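About Andness

Home | About | The build | Courses | Visit | Contact

We are a small robotics school in a shared workshop in Zernham, and we're building a two-armed robot together, in the open, with everyone who comes through the door. The robot is called Fuvum. You can join at any stage of it, whether you've been soldering since childhood or have never wired a plug.

Fuvum has two lives. One is on the bench, in bits. The other is in the simulator, where it has a room of its own and gets to try things long before the metal is ready.

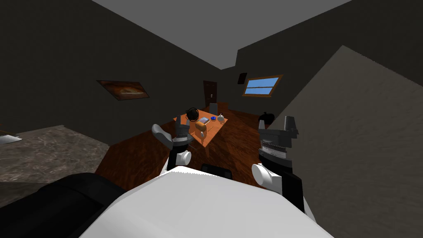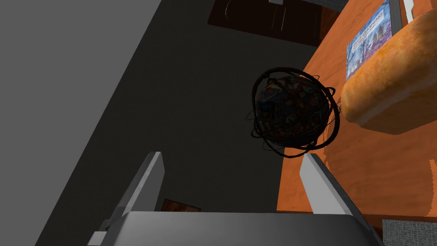 The simulated room: first from the robot's own viewpoint, then looking steeply down past one gripper. The loaf on the orange table is in both.

How we got going

Andness began in Roksolana Zakharchenko's spare bedroom, with a single elbow joint clamped to an ironing board. Roksolana had spent years repairing lifts and wanted to make something that moved sideways for a change. Larysa Kostiuk lived two doors along and wrote software for warehouses. They got the elbow bending on a wet evening in March, stripped a gear the same night, and spent the rest of the month learning how to choose a better one.

By the time there was a shoulder as well, the bedroom door wouldn't open fully. So the whole lot moved to Unit 3 at Rezaei Yard, which we share with a bicycle frame builder and a couple of furniture makers. It's a lovely arrangement! We borrow their pillar drill, they borrow our soldering irons, and there is a standing argument over who has the good clamps.

The school part came afterwards. People kept wandering over from the other benches to ask what we were doing, then coming back the next week with a friend, and in the end it seemed sensible to put some proper hours on the wall and call them lessons.

What we're building

Fuvum is meant to be a robot that can be useful at a table: pick something up, put it down somewhere else, pass it from one hand to the other. We're keeping to a parts budget of 700 pounds per arm, motors included, and it has shaped nearly every choice we've made. Brackets are cut in the workshop. Cable guides are printed. The grippers have two fingers each, and we've become very fond of two fingers – there's so much you can do with them once you stop wishing for five.

At present the right arm is the further along. It has all its joints, it holds its own weight, and it can be driven by hand from a pair of levers that Petro Yurchenko made out of an old mixing desk. The left arm has a shoulder and an elbow and a wrist that is currently on its third redesign (the bearing seat again). The body is a plain stand on castors while we sort out where the wiring will run.

Every part has a number written on it and a page in the build book. The most recent is 841, a spacer, and yes, a good many of those numbers belong to things now living in the scrap drawer. We keep the pages for the failed ones too. New people often learn more from the page on the cracked wrist plate than from anything we say in class.

Why there's a simulator

We have one robot and a lot of people who want a go. In the simulator everyone can have a go at once, and a badly judged swing costs you a restart and a bit of pride. You can bring an arm down over the table, line up the fingers with the bread, find you've come in at a hopeless angle, and try it again straight away.

The room is built to be a fairly ordinary one, with a wooden floor, a door and a painting on the wall. The table has been given awkward things to reach for. A loaf is wide and rounded and wants to be taken across its narrow side. A small blue bowl asks for a different approach altogether. The armillary globe, with all those thin rings crossing around the middle, is the one that beginners love and then curse, and Solomiia Dovhaniuk has been known to stay well past closing time over it.

Learning to see from the robot's position is a big part of the early lessons. The body takes up a good piece of your view, the grippers get in front of things, and your own sense of left and right needs a little while to settle. Then something clicks and you stop thinking about the levers at all. We never get tired of watching that happen to someone.

What works in the simulator doesn't always work on the bench. Real cables tug. Real gears have slack in them. We treat the gap between the two as the most interesting thing we study, and the build book has a long section of notes on it, with plenty of crossings-out.

Who you'll meet

Roksolana Zakharchenko looks after the mechanical side and teaches the beginners' bench course. If you want to know how to cut a thread without snapping the tap, find her.

Larysa Kostiuk runs the simulator sessions and wrote most of the control code. She's patient with questions and very firm on labelling your cables.

Petro Yurchenko does electronics: motor drivers, power supplies, the emergency stop, and the mixing desk. He also mends the kettle.

Elin Meredith came as a student on our first course and now teaches the gripper workshop. Her background is in upholstery, and the padded fingertips we use on the bench are her design.

Solomiia Dovhaniuk keeps the build book in order, tests every lesson before it's taught, and answers the emails.

How the courses run

Groups are no bigger than 10, so that everybody gets proper time with tools in their hands. The beginners' course covers safe bench work, basic wiring and your first hour at the levers. After that you can choose the gripper workshop, the simulator sessions or the joint-building course, in any order you like. Between courses the bench is open to past students, who come in to work on Fuvum or on projects of their own. One pair is making a curtain opener. Another student has been at a camera slider since the autumn and it's getting rather beautiful.

You don't need to bring anything. Closed shoes, please, and tie back long hair. Tools, goggles and parts are included. Younger learners are welcome from age twelve with an adult alongside.

Coming to see us

Rezaei Yard is behind the old bus depot in Zernham. Go through the green gate and keep left past the bicycle frames. There's a ramp to Unit 3 and an accessible toilet across the yard. If you'd like to look round before booking, send Solomiia a message through the contact page and she'll tell you when the arm is likely to be running.

Page last updated March 2025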